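Skondesgate Hand Demos – Questions We Keep Getting

Updated in July. Put together fast between sessions, so forgive the typos. If your question isn't here, write to the project inbox and put DEMO in the subject line.

What is this, in one line?

People do everyday chores with a hand-held gripper, we record it, a robot arm learns from the recordings. That's the Skondesgate project. Cluka does the grippers, we do the collecting and the training.

Do I need to own a robot?

No. You hold the gripper yourself. Same two fingers as the ones on the arm in our lab, same pads, camera on top. The arm stays with us.

So what's the remote control part then?

Different track. Remote sessions run on the Kadlec station – you sit at our desk, move a pair of handles, the arm follows. Slower, and you have to come in. Good for stuff where the real arm's reach matters, like getting around a shelf. Most people start with the hand gripper at home and never bother with the station. Fine by us.

How many demos do you want from me?

100 per task. Sounds like a lot. It isn't, one demo is short and you get quick. Don't do them all in one go, your wrist will hate you and the last ones come out sloppy.

How long is a session?

Stop after 12 demos, put the gripper down, walk around. Then more if you feel like it. The battery doesn't care but you will.

What tasks are open right now?

Sorting small things into a box. Packing and unpacking soft toys. Folding hand towels. Wiping a counter. Drawers are full, we have plenty of drawers, please no more drawers.

Where should I set up?

Wherever you'd do the job normally. Bed, kitchen table, floor. A blanket with a loud pattern is OK. Clutter in the back is OK. We want a lot of different rooms, a model that has only met one gray table is useless to us. What we do ask: put away mail, family photos, anything with a name or adress on it.

Why soft toys? Wouldn't blocks be easier?

Easier, yes. The old set was all blocks and the arm got very good at blocks. Then we gave it something floppy and it squeezed thin air. Fuzzy, loopy, bendy things change shape the second you pinch them, and the arm has to learn where a firm hold is. Go for the thick part, close slow, lift straight up, wait a beat before moving sideways.

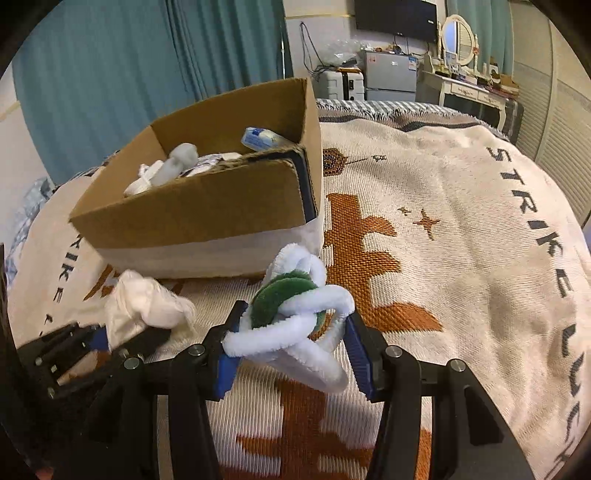

Kristýna Hubáček wrote in to say she gets cleaner grabs if she comes at a floppy toy from the side and keeps her elbow tucked against her ribs, and that the loops hang up on the box flap less when she lifts higher than feels natural. Also that we should say so in the instructions.

OK, saying so. Side approach is allowed for soft toys, lift higher than you think. The printed sheet still says top only – ignore that line, new sheet is coming.

Can I use my own stuff?

Please do. Our starter bag is small. Nothing breakable, nothing sharp, nothing alive. Food only if the task sheet says food.

What if I drop the thing?

Keep recording. Pick it up, finish the task. Recoveries are worth having, the arm drops things too and somebody has to teach it what comes next. Don't drop on purpose though, we can tell – the fingers open too early and too neat.

My other hand got in the way. Delete it?

If your hand touched the object, yes, mark it bad. If it just passed by, keep it. Steadying the box with your free hand is allowed only in the packing tasks. Tick the "helper hand" box in the app when you do.

What counts as the start and the end?

Start: gripper open, a hand's width or so off the object, hold still until the beep. End: object let go, gripper backed off, hold still again. People forget the second one all the time. Without it we don't know if you were done or if you just ran off to answer the door.

How fast should I move?

Slower than normal life. Not slow motion. If you can say the steps out loud while you do them, that's the speed.

Can I do it left handed?

Yes. Tell the app once in settings and leave it. Don't switch hands halfway through a batch.

The app says "tracking lost". Now what?

Usually one of these. Too dark, turn a light on. You waved it around too fast. Or you were up against a blank wall with nothing for the camera to lock on to. Toss the demo, fix it, go again. If it happens 3 times in a row, restart the gripper, hold the side button until it buzzes.

Pads are slipping.

Wipe them, damp cloth, no soap. Lint is the usual trouble, espeically with fuzzy toys. If a pad is peeling, stop and write to us, Cluka mails out spares. Please no glue. We had glue once.

Does the video have sound?

No mic. Talk, sing, whatever.

Who sees my recordings?

Us, and the two people at Festberg who check the batches. Faces get blurred before training. You can pull a batch up until it goes into a training run, after that we can't take it back out of that run – but we leave it out of the next one.

How many recordings went into the current model?

399 for the soft toy task, after the check. We threw out over half of what came in, mostly for missing end holds. See above, hold still at the end!

Does it work yet?

Depends on the toy. Stuffed animals, mostly good. Stringy and knotted things, hit and miss, it grabs one loop and leaves the rest hanging. More demos of those would help the most right now.

Can I see the arm do my task?

Yes, we put up clips after each training run. If your task is in there you get an email. If you want to watch live, ask for a slot, afternoons only, room is small.

Do I get paid?

Per accepted batch, not per hour. Rate is on your sign-up sheet. Goes out the month after the check.

How do I send the gripper back?

Same box it came in. Charger too, people keep the charger. Pads on, fingers closed, strap around it. Label is under the foam.

Can my kid do some?

Sorry, adults only for now. We get asked a lot.

Still stuck?

Write. Put the batch number in or we can't find anything.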